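Two-slice toaster only browning one side properly
Kitchen and Small Appliances > Toasters, kettles and the rest

grodside_lodger
We've got a cream two-slice toaster in the shared kitchen, rounded corners, lever on the end, no make on the front. I bought it in March from the discount shelf at Huanca. It works, in that bread goes in and toast comes out, but when I only do one slice I get one good side and one side that looks as if it has been left on a radiator. Two slices at once are a bit better but still not even.

I keep it on the white table by the wall with the lead going off the back, and I use a blue-green tray next to it for putting the toast on.
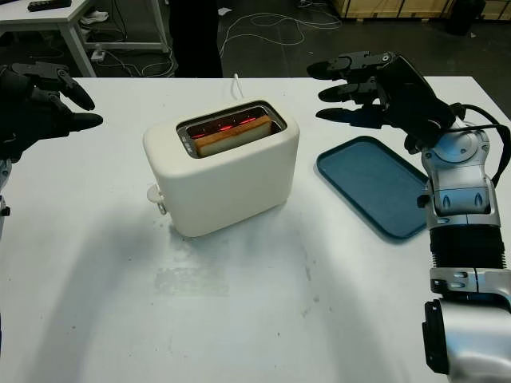 The dial is at four. At five the good side starts to catch and the pale side is still pale, so turning it up is no use. Bread is ordinary medium white, bought on a Monday and used up by the end of the week. I've emptied the crumbs. Is this a fault, or do they all do it?

Hok-lam Fu
They nearly all do it to some extent. Look in at the top while it's on, without putting anything in there, and see if the elements on both sides are the same colour. If one side is dull or dark, the element is on its way out and you should take it back. If both are bright, it's more likely the bread isn't standing in the middle of the slot.

Nidia Valderrama
Agree with checking the elements. Some two-slice ones also have a single-slice side, marked with a line or a little picture of a slice. Ours is an Arnico and the mark is so faint I only found it when I was wiping the top down.

grodside_lodger
Looked this morning. Both sides go bright orange-red, no dark patches that I can see. No mark on it for single slices. So it's the bread, then?

Dayana Guzmán
Probably. Medium sliced leans over in a wide slot. Inside there are thin wires that are meant to close in on the slice when you push the lever down, and on cheaper ones they don't close evenly. What I do, in order:

1. Unplug it and let it go cold, then turn it over the sink and tap out the crumbs, even if you've already done the tray. Bits get stuck where the wires move.

2. Plug it back in and run it empty once on a low setting, with the window open.

3. Put the slice in with the flattest edge down and get it upright before you push the lever. If it's leaning against one side it will toast on that side.
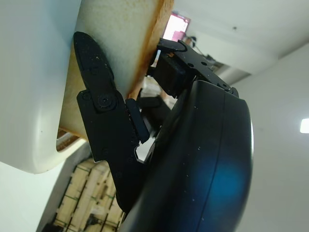 4. If it's still uneven, turn the slice round at half time. Press cancel, let it come up, turn it so the pale face swaps over, and put it down again for the rest.

Number four is a nuisance but it does work.

Jhonatan Arango
I wouldn't bother with number four. You lose the heat each time it pops up and the bread just dries out. Buy thick sliced and it fills the slot. I went through the same thing with a Grustevent and changing the loaf sorted it the same day.

Dayana Guzmán
Thick sliced doesn't fit every slot though. I've had it jam and then you're stood there with a smoking toaster trying to get it out. Turning a slice takes a couple of seconds. It doesn't dry out in that time.

Jhonatan Arango
Depends how you like it. I want it soft in the middle and yours won't be.

Yeison Bermúdez
Can I add something about the setting. The numbers on the dial aren't minutes on most of them, whatever people say, and the second lot always comes out darker than the first as the toaster is already hot. If you're comparing one slice against two, you need to let it cool in between or you aren't comparing anything. I did mine over a weekend with a kitchen timer — setting four was 191 seconds from cold and noticeably browner when I went straight in with another.

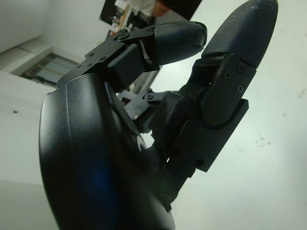 I also found the end of the loaf browned differently from the middle. The crust slice hardly colours on the outside, so leave that one out of any test. Same with bread from the fridge. If you take a slice from the middle of a new loaf each time you'll at least know it's the toaster.

grodside_lodger
Right, I've done some of this. Tapped it out over the sink and there was a fair amount still in there, so the crumb tray doesn't catch everything. Ran it empty. Then did single slices from the middle of the loaf, cooling down in between.

Stood up straight, it's better. Not perfect. The pale side now has some colour across most of it, with a lighter bit along the bottom where I think the wire holds it. I haven't tried thick sliced yet as there's half a loaf of the other to get through first.

I also stopped leaving the toast flat on the tray, where the underneath was going soft, and I've started propping it against a mug. The tray is now mostly for the butter knife.

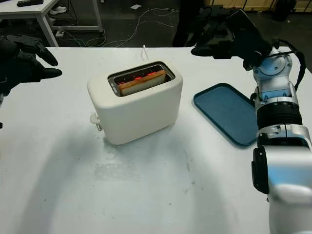
Nidia Valderrama
Get a toast rack. They're in every charity shop and they stop it going soft underneath.

Hok-lam Fu
A rack makes it go cold, which I think is worse. Butter it straight away and the problem goes.

As for the toaster, if it's better with the slice upright then I'd say it isn't faulty, just not very well made. Keep the receipt anyway. If one of the elements starts to look duller than the other, take it back to the shop and don't try opening it up.

Jhonatan Arango
Still say thick sliced. Let us know when you've finished that loaf.

grodside_lodger
Will do. Should be Thursday at this rate.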